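September, notebook page for the flax batch
Started 7:40 a.m., papermaking room, Skistby

Picked up where the last entry stopped. The flax half-stuff from Skendov had been soaking overnight in the tall bucket and had softened enough to pull apart by hand. A few hard knots were left near the bottom. I took those out and put them in the jar for the next cook. The water was the color of weak tea and smelled a little sour, so I drained it and rinsed until it ran clear. The last batch from them did not need that much rinsing. The label on the new sack has a different lot mark, copied inside the back cover of this book.

Beater. Loaded slowly with the roll up, let the stuff circulate, then lowered the roll a little at a time. Total run was nine hours with a short stop at lunch to clear the backfall, where fiber had hung up again in the same corner. There is a rough patch in the lining there. I could feel it with a fingernail. It needs to be sanded and sealed before the next long fiber run, otherwise we will keep getting strings in the sheets.

Jar test every hour. Early on the fibers were clearly separate and clumped when shaken. By mid-afternoon the cloud was even and slow to settle. I would have stopped at that point for a text weight sheet, but the idea with this batch is a crisp, slightly translucent cover stock, so I let it go on. The pulp felt slick by the end and held water stubbornly in the hand. It drains very slowly. That matters for everything below.

Vat. Charged it thin and stirred well. First pulls were bad. The stuff drained so slowly that I was standing there holding the mould level until my arms got tired and tipped it, and there is a thick edge on the far side of every one of the early sheets. Went back to the vat with more water and a little formation aid and it was better. Shake left to right, then front to back, then leave it alone. Any shake after the shine starts to go off the surface only makes ripples.

Couching. The new felts from Clitetti are thicker than the old ones and very thirsty. I wet them out twice and they still grabbed the sheets harder than I like. Two of the sheets stuck to the mould at one corner and tore as I rolled it off. Curving the base of the post more with a folded towel underneath helped a lot. The new felts do leave a nicer surface, with none of that diagonal weave mark. I'd keep them for cover stock and use the old ones for everything else until they wear in.

Finished the post at 16 good sheets. The torn ones went back in the vat.

Press. Used the Ostapchuk press. Brought it up slowly, stopping each time the water ran hard, and then waited for it to slow to a drip. If you rush overbeaten flax, the water has nowhere to go and it bursts the middle of the sheet. We lost most of a post that way in the spring. Final gauge reading was 2,000 psi, held while I cleaned the vat and the drain boards. The gauge needle sticks a little on the way up and then jumps, so tap the glass before believing it. No crushed sheets this time.

Note for whoever presses next: the left platen bolt had backed out again. I tightened it and put a paint mark across the head and the frame. If the marks don't line up, it has moved.

Drying. Overbeaten flax shrinks a lot, and if it is left loose it cockles into something like a potato chip. I split the post three ways to compare.

First group went on the boards, brushed down hard at the edges. Second group went in the drying stack between blotters with cardboard and a fan on the end. The rest I hung in spurs on the line in the back, knowing they would cockle, so we'd have some to show people who ask for that look.

Checked again before locking up. The board sheets had started pulling at the corners already. I rebrushed them with a damp brush and ran a strip of paste along the edge of the worst ones. Changed the blotters in the stack, and they came out soaked. They will need another change first thing, and probably one more after lunch. Please don't skip it. The stack sheets are the ones we are most likely to sell.

Sizing. None in the vat this time. Plan is to tub size half of the board-dried sheets with gelatin after they have cured, and leave the other half waterleaf for the printer to try. I want to know if the waterleaf takes letterpress ink without plucking. With fiber this well beaten it might be fine unsized.

Things that went wrong, short version: thick far edge on early sheets, felts too dry, string in the beater corner, two tears at couching.

Things to do:
Sand and seal the rough patch behind the backfall.
Order more formation aid, we are on the last of the bag.
Ask Skendov about the lot mark and whether the retting changed.
Wash the new felts once more with no soap, then line dry.
Blotter change, 9 a.m. at the latest.
Sort the used blotters. Flat ones go back on the shelf, warped ones get cut down for test strips.
Wipe the wood table before any dry sheets go on it. There was grit on it last time and it scratched the top sheet.

Leftover pulp is strained and in the cooler in the covered pail, marked with the batch. It should keep for a few days. If it starts to smell, use it for boards or throw it out. I would like to get one small post out of it at a thinner weight, mainly to see how far the translucence goes.

Locked up at 7:15 p.m. Fan left running on the stack, on low.
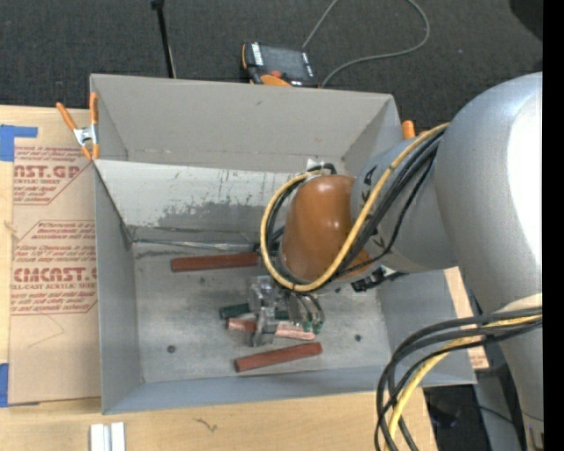 Gray bin on the wood table.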